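Hand-held gripper, notebook
August 17, 2023
Bench 2, shared workshop. Entry by me, comments from Ruxandra Ciobanu marked RC.

Carried over from last entry: left finger still binding at the last part of its travel. Trigger return slow. Camera bracket on its third revision and holding.

Binding

Took the left carriage off the rail and checked the rail on the surface plate. Rail is fine. The carriage bore is the problem, printed oval on the side that faced the part fan. Reamed it by hand, wiped it, refitted without grease. Slides under its own weight when the tool is tipped, so does the right. With both fitted and the linkage connected there is still a tight spot, but now it is the same closing as opening, so I'm calling that the linkage and not the rail.

Linkage pins are cut from welding rod and I never deburred the ends. Deburred them. Tight spot mostly gone. The remainder is in the trigger pivot, where the bolt clamps the side plates if I do it up properly. Needs a spacer tube slightly longer than the trigger is wide. I have brass tube in the Gavrilă box that is the right bore but a bit thin in the wall. Cut one anyway, faced it on the lathe, left it a paper thickness over. Bolt can now be tightened right down and the trigger swings.

Return spring: swapped to the softer one. Closing is easier on the hand over a long session, opening is slower. Didn't like it. Swapped back.

Finger pads

The magenta ones are the fourth batch. Same flexible filament as before, ribs thinner and closer together. Notes on printing, so I don't have to rediscover them:

Dry the spool overnight. The Palon dryer reads low, set it higher than you think.
Slow outer walls, no retraction at all between ribs, accept the strings.
Pull the strings off with tweezers while the part is still on the plate. Once it is off the plate the ribs flex and the strings tear little bits out.
Brim on the base end only.

Two pads out of this batch went in the scrap bin for under-extrusion at the root. The rib lets go there first. Volker Böttcher asked whether we could cast them in silicone. We could, and the mould would be another job with its own tolerances, so printing until the shape stops changing.

The white base plates are the old design with all the spare screw holes. I haven't bothered filling the unused ones in the model. They've been handy each time the pads moved, and the plates are strong enough as they are.

RC: The pad screws are still two different lengths. If the long ones go in the wrong holes they touch the carriage. Please buy one length.

Agreed. Ordered from Skindov, pack of 28. Until they arrive the long ones are marked with paint.

Camera bracket

Revision three has the gusset on the outside, where it doesn't foul the cable. Deflection when the fingers close hard is down to where I can't see it in the recording. Revision two nodded visibly on every close, and the tracking lost lock most times it did.

Lens is the same wide one. It sees both fingers right to the base plates, which costs us a lot of picture at the bottom but gives the finger opening straight from the video without an encoder. I'd like to keep it that way. An encoder is another cable down the handle and the handle is already full.

Calibration repeated after refitting the bracket. Used the printed target glued to float glass, not the card one, which has warped. Kept 69 views out of the set and threw away the blurred ones. Residual is in the spreadsheet under the bracket revision. It is better than the February number and worse at the rim than at the centre, same as always with this lens. I tried masking the outer ring and recalibrating. The centre figures didn't move, so the mask stays off.

Exposure locked at the setting from the last entry. Auto exposure still hunts when a ceiling light comes into view, and the colour shift upsets the pad segmentation. Locked, the windows side of the workshop blows out. I can live with that.

Opening from video

The segmentation picks the two magenta pads by hue, fits a line to each and takes the distance between them at the tip. Works well on the bench mat. Works badly with the red-handled pliers in view, as expected. Narrowed the hue band and added a rule that a pad must touch the lower part of the picture. False picks on the pliers gone. A red object down between the fingers would still be a worry and I want that tested deliberately before anyone trusts the numbers.

RC: Could you print the pads green and be done with it?

Considered. The bench mat is green, the Brukach tool trays are green, and half of what we pick up is in a green tray. Staying with magenta.

Also wrote a small check that plots left and right tip positions against each other. Should be a straight line if the linkage is symmetric. It is straight except for a small step near fully open, where the left one lags. Same place as the old tight spot. Might be slop in the pin holes now that I've deburred everything. Will look at it when the new screws go in, as it all has to come apart then.

Off the bench

The bench is too tidy for tracking tests. Plain mat, one lamp, nothing at any distance. I want clutter near the fingers and structure a long way off, with reflections in the floor if possible, so the map has something to argue with.
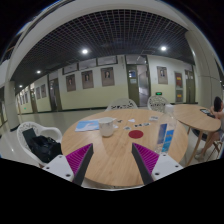 Fingers open over the round table. Mug with the red coaster in front of it, water bottle off to the right.

Things to check against this one:

Both black inner edges are clear against the pale wood. Good contrast, edge fit should be easy here compared with the mat.

The coaster lies nearer the right finger and is the red test I was after above. Run the hue mask at the current band and at the wider one, and write down where each fails.

Clear bottle is a poor feature source apart from the blue label, and it's well stretched by the lens where it stands. Leave it out of any size estimate until the undistortion has been applied. The mug is the better object, opaque, with a handle that gives its orientation.

Dark square grid overhead is the part I expect trouble from. Repeated cells all look alike to the matcher. The picture frames on the back wall are better anchors, spread out and at different heights. If the track slips, look first at whether the matches are up in the ceiling.

Glossy floor: check for points tracked on reflections. They will move the wrong way relative to the wall.

Tracking settings

For comparison between runs, keep these fixed and change one at a time.

Feature cap: 600 per image. Higher made no difference on the bench and slowed the laptop.
Map initialisation: slow sideways sweep before any approach. Pure forward motion starts badly with this lens.
Inertial data on, with the delay from the last calibration. Recheck the delay if the camera firmware changes.
Loop closing on for the map pass, off for individual picks.

First job is to run the lot with a mask on the fingers. They're fixed relative to the camera apart from opening and closing, so any feature found on a pad is poison. I had the mask as a polygon drawn round the closed position, and I think that's why revision two looked even worse than it was. Redrew it to cover the whole sweep from closed to fully open. It takes a bite out of the lower picture but there was little of use there to begin with.

RC: The mask also needs to include the base plates. Screw holes make excellent corners.

Yes. Added. The spare holes are a nuisance after all, at least for the matcher.

Handle and weight

Tool with battery is nose-heavy. Moved the battery back into the butt of the handle, which helps, and the cable now has to go round the trigger spring. Fixed it to the side plate with a printed clip. The clip snapped at the first fitting, layers in the wrong direction. Reprinted lying down. Holding.

Grip screws work loose. Threadlock on the metal inserts, none on the plastic, it crazes the polycarbonate. I've made that mistake on the lid of the dust extractor and the crack is still there to look at.

Parts used from the common stock, to be put back: 11 heat-set inserts, a length of brass tube, the last of the thin cable ties.

Open items

Fit new pad screws when they come, then bin the long ones.
Pull the left pins and measure the holes, with the step near fully open in mind.
Hue band test with red in view. Results go in this book, not in the chat.
Rerun tracking with the full finger mask and compare against the old polygon on the same recording.
Spare pair of pads, same batch settings.
Volker wants the trigger reach shortened for smaller hands. Needs a new side plate. Leave until the linkage is settled.

RC: Label the battery with the date it went into service. The last one swelled and we couldn't say how old it was.

Labelled.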